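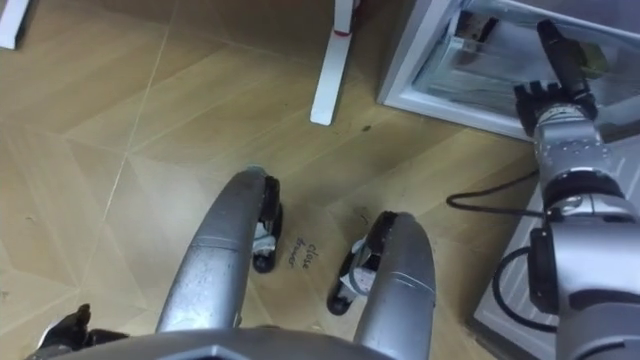 The Drawer Column: Cold Comfort

Every household has one drawer that does not close by itself, and every household believes the other people in it are responsible. In ours it is the freezer drawer of the little white refrigerator, the one we bought when the big one died and then kept when the replacement arrived, on the theory that extra freezer space would make us more organized. It has made us the owners of extra freezer space.

Several of you wrote in after the April item on pantry shelves to ask for something on small freezers, so I will pass along what I know, most of which I learned by leaving a drawer open overnight. The dinner I lost was a lasagna. I had been saving it for an emergency, and it became one.

First, the drawer itself. On a compact refrigerator the freezer drawer has a short run and not much patience. If it stops a finger's width from home, the usual culprit is a bag corner standing up at the back, where you can't see it from a normal standing position. Pull the drawer all the way out and look down into it before you start shoving. I spent a good part of one winter pushing harder every week against a bag of spinach, which gave way a little at a time and took the runner with it.

The second culprit is frost. Frost is very modest in the beginning. It makes a white fuzz along the rim, and you think, well, it's a freezer. Then the fuzz becomes a ledge, the ledge meets the drawer, and you are standing in the kitchen in your socks with a butter knife, which every manual ever printed tells you not to do. The manuals are right. Turn the thing off, open it up, put down towels, set a bowl of hot water inside and go and do something else. Read a magazine. I have a neighbor who uses a hair dryer and I have asked him not to tell me how it goes.

Gebhard Aebischer, who taught the winter preserving class and has views on everything below freezing, recommends defrosting when the ice gets as thick as a pencil. I recommend it too, in the sense that I have never managed it. Gebhard also labels every single package with the contents and the month, in capital letters, and packs them upright like records so that he can flip through. I tried this. It works beautifully for flat things. A whole chicken does not flip.

On the subject of labels: write them before the food goes in. I know you think you will recognize it. You will not. Frozen solid and viewed from overhead, chili, bolognese and plum compote are the same dark brick, and I have served one of these over noodles to guests who were extremely polite. Masking tape and a black marker will do. The fancy freezer labels fall off in the bottom of the drawer, where they form a small community.

Now, the matter of notes. There are two schools of thought in our house about how to remind people to close a drawer. One holds that you should simply say it, calmly, each time. The other holds that people who have been told 186 times are not going to be converted by number 187, and that it has to be put in writing. I belong to the second school. I have put it in writing on the door (taken for a grocery list), on the counter (used as a coaster) and inside a cupboard (my own mistake, it was late). My conclusion is that a note should be two words long. "Close drawer" is a good one. It has a verb, it has a noun, and it leaves no room for a discussion about whose turn it is. My early drafts contained the word "kindly" and were much worse.

Placement matters more than penmanship. A note at eye level is scenery within a day. Put it down low, near the thing it is talking about, where somebody has to look anyway to avoid stepping on it. A wood floor, particularly a pale one, shows up black lettering very nicely, though it also shows up every crumb you have dropped since breakfast, so be prepared to sweep more than you meant to.

A few other points, in no order:

Don't load the drawer to the very top. The last inch looks like free storage and is really a wedge.

If the refrigerator leans forward even slightly, the drawer will creep open on its own and everyone will be blamed in turn. Check with a level, or with a marble if your floor is smooth and your evening is free. Most of these small units have feet at the front that screw up and down. Give them a turn and try again.

Wipe the gasket. Warm water, a bit of dish soap, a dry cloth afterward. What comes off it is between you and the cloth.

Keep one shallow box inside the drawer for small items, the half bags of peas and the ginger and the bread heel somebody is saving for reasons of their own. Loose, they travel to the back left corner and stay there until you move house.

And write down what goes in. I keep a list on the back of an envelope, and at the moment it claims that I own 2 quarts of stock and a pie. There is no pie. I have asked, and received three different accounts of why there is no pie, none of which mention anyone eating it.

Next month I had planned to write about the junk drawer, but I can't get it open. There is a whisk in there, I think, or possibly the handle of the old potato masher, lying crosswise just behind the front panel. If any reader has a method that does not involve removing the countertop, please leave it in the box by the door, and for preference in fewer than 200 words. The last batch of suggestions on stuck jar lids ran to several pages, with diagrams, and I am still on the second one.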